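Notebook, Thursday, October
Visit of the Wellia group, demonstration of the simulated kitchen

I write this the same afternoon, because last time I waited and forgot half of the questions. The visitors came at 14:00, went first to the small room for coffee, and then sat with us in front of the two big screens. The plan was to show the kitchen scene with the arm working at the dining table, first in the room view and then in the close view at the gripper. Seed 3813 was loaded before they entered the room.

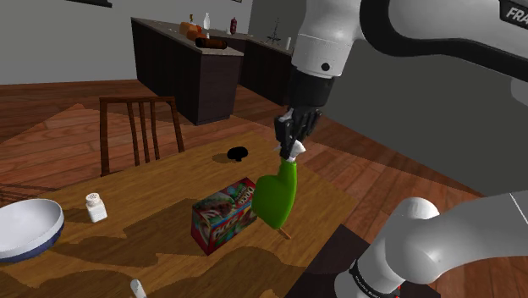
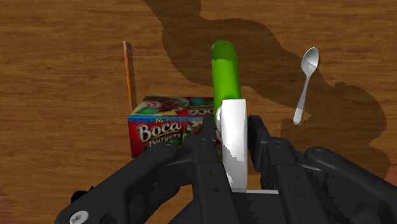
Kitchen scene with the Franka arm, room view first, gripper view second.

The order of the program was like this. First a short talk on why we build the scene in simulation before we go to a real table. Then the live part with the arm. Then questions, then the visitors could sit at the keyboard themselves. I think the order was good. The talk was too long by my feeling, and next time I would cut the part on the history of the project. They came to see something move.

Preparation, for the next person who does this. The machine under the left desk must be started well before the guests, the first load of the kitchen is slow when the textures are not in the cache. I started at noon and had time to eat. Log in with the demo account and not with your own, the demo account has the large fonts and no mail notifications. Close the editor. Put the room view on the left screen and the gripper view on the right screen, and check that both are really showing the same run. In the rehearsal on the morning the right screen was still connected to an older session, and I was speaking to myself for some time before I noticed it.

The shadows. The Cordeiro renderer settings are again the ones with the hard, blobby shadow on the table, with the rough border. One visitor asked if the table is dirty. I said it is shadow, and that the quality is set low so that we keep the frame rate. This is true, but I would like to try the better setting on the new card before the next visit. For people who see the simulation the first time, such things take all the attention, and they stop to look at the arm.

The questions, as well as I could write them down:

How does the arm know where the object is? I explained the difference between the runs where the policy receives the position from the simulator, and the runs where it receives only camera images. I think this was understood. I should have made a small drawing on the board. The pen was dry, so please somebody order pens.

How many tries does it need to learn one grasp? I answered that for this task the training set has 2000 episodes, and that the number depends very much on how different the objects are. They wanted one number for all tasks and I could not give one. I promised to send the table from the internal report, after I remove the columns which are not ready.

What happens when the object is soft? In our simulator everything at the table is rigid. I said this clearly. A visitor who works with food packing was a little disappointed, and told us that in his factory almost nothing is rigid. We spoke on this quite long. He offered to send a list of typical products with their sizes, and I would like to accept it. It would be more useful for us than to choose again from the free object library.

Can it be used with another arm? In principle yes. The Flekus interface layer accepts another robot description, but the gripper limits must be entered by hand and we did it only for the arms we have. I did not want to promise more than this.

Is the simulation faster than real time? Without the windows open, yes, very much. With both views on the screens it is slower, and this is what they saw. I should say this before the demonstration and not after, otherwise they think that the arm is so slow.

The keyboard part. We let them move the arm with the manual control, which was the most liked part of the visit, I believe. The control maps are still confusing. Up on the keyboard moves away from the base, and everyone expects that it moves up in the air. I printed the sheet with the arrows but I had only one copy, and it went from hand to hand. Print more. There was also the old problem that the gripper key must be held and not only pressed. I wrote this to the issue list already in spring and I write it again here.

The reset with R worked every time. The reset with the menu did not restore the camera, so I had to turn the room view back with the mouse. Use only R in front of guests.

The battery of the wireless presenter was at 70 percent at the beginning, fine until the end. The lamp over the second desk gives a reflection on the right screen, and from the chairs near the door the gripper view was hard to see. Next time lamp off and the blinds half closed.

Log files. I saved the runs of the afternoon on the shared disk, in the Rerkano folder, under demos. The manual runs of the visitors are in a separate folder, please do not mix them with the training data. They contain many strange motions and some long pauses when people were discussing. If somebody wants to look at how beginners use the control, this is good material, and I think it should be looked at before we change the key map.

To do after this visit:

Send the episode table to Wellia, cleaned (me).
Better shadow setting, test on the new card and write down the frame rate.
Change the key map or at least the printed sheet.
Gripper key, toggle instead of hold.
Menu reset should restore also the camera.
Shorter talk.
Pens.

One more remark on the talk. I used the word "policy" from the first slide, and only in the coffee break after did I understand that for several of the guests a policy is a document from the insurance. It would be enough to say "the controller that was trained" for the first minutes and to introduce the other word later. I changed slide 2 already, the other slides are still old.

The guests left at 16:30. They asked if they can come again when the real table is running. I answered that we will write to them when the safety fence is approved, and that I do not know the month yet.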